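Ticket 3611 - Clandau staff portal - images not loading
Opened by: Margarida Frade, Grillden office
Status: open, with Munther Tarawneh

7 March 2024
Product thumbnails blank on the Vistska pages since this morning. Text fine, prices fine. Tried Chrome and Firefox, same. Cleared cache, no change. Colleague at the next desk gets them ok.

MT: Which login, yours or the shared one? Try a private window pls.

MF: Mine. Private window works, all 4 load. Normal window still balnk.

MT: Sounds like an extension. Turn off the ad blocker, reload, then sign out and back in. Will check the image server in the meantime.

MF: Blocker off, 3 of them back. Last one still slow.

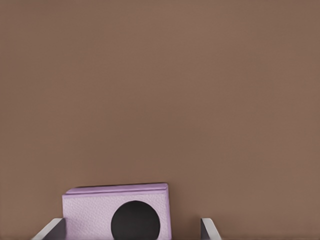
Attachment 1: lavender box on brown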